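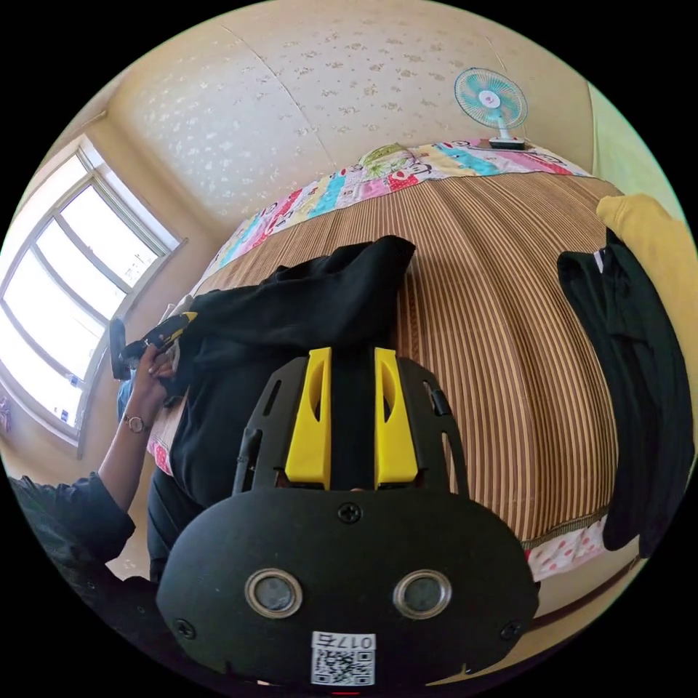
*Figure 1. Black garment in a heap on the bed. The sleeping mat covers most of the mattress.*

## 1. Introduction

Our group chose laundry as the topic for the household tasks module. The question was simple: does it matter where you fold your clothes? Most students in our hall fold on the bed, as the desks are small and usually full. We wanted to know if the bed is a good surface for the job, and if the covering on it makes a difference.

The work was done in October in a room at Maurya, the residence used by second-year students.

## 2. Surfaces

We compared 3 surfaces:

- a bed with a woven mat over the mattress (Figure 1)
- the same bed with a cotton sheet
- a desk, cleared first

The mat is bamboo or rattan, with thin stripes in tan, brown and cream. At the head of the bed there is patchwork in pink, blue, yellow, red and white, with cartoon-like prints. We left this where it was for both bed tests and kept the clothes below it.

## 3. Method

The clothes came from one normal wash load and were all dry. Each item was dropped on the surface in a heap, then picked up, shaken once and folded. We used the same fold every time: sleeves in, sides to the middle, bottom half up to the collar. Trousers were folded in half lengthways and then in thirds.

A fold was marked as good if the edges lined up to within a finger's width and the item could be lifted on to the pile without coming open. Anything else was marked as a refold. In total we recorded 139 folds across the three surfaces.

The pile was kept in a Drokaden storage box at the foot of the bed, or on the floor beside the desk. The box is sold as 1000 mm long, so it was wide enough for two piles side by side.

## 4. What we found

The desk gave the neatest folds. It is flat and hard and you can press a crease with the side of your hand. The drawback is width. Ours is 800 mm across and a jumper with the arms out hangs over both ends, so the sleeves had to be dealt with one at a time.

The cotton sheet was the worst of the three. It moved with the clothes when we pulled them straight, and we had to stop and smooth it several times.

The mat was better than we expected. It stayed in place and thin shirts slid over it easily. Knitted items caught on the weave now and then, mostly near the side of the bed where the mat is more worn.

Dark clothes were slow on every surface. With a black top in a heap it is hard to tell the front from the back, or a sleeve from a fold in the body. We ended up feeling for the collar label first and working from there. Turning on the desk lamp helped a little.

## 5. Problems

The mattress dips in the middle, so large items sagged while being folded. We tried a Workorel folding board on top of the mat for a few shirts but did not include those folds in the count. Back ache was also mentioned by everyone in the group after the bed tests, as the bed is low.

## 6. Further work

We would like to repeat the test with bedding and towels. The Prametti laundry room downstairs has a long table that was out of use during the project, and it should be added as a fourth surface.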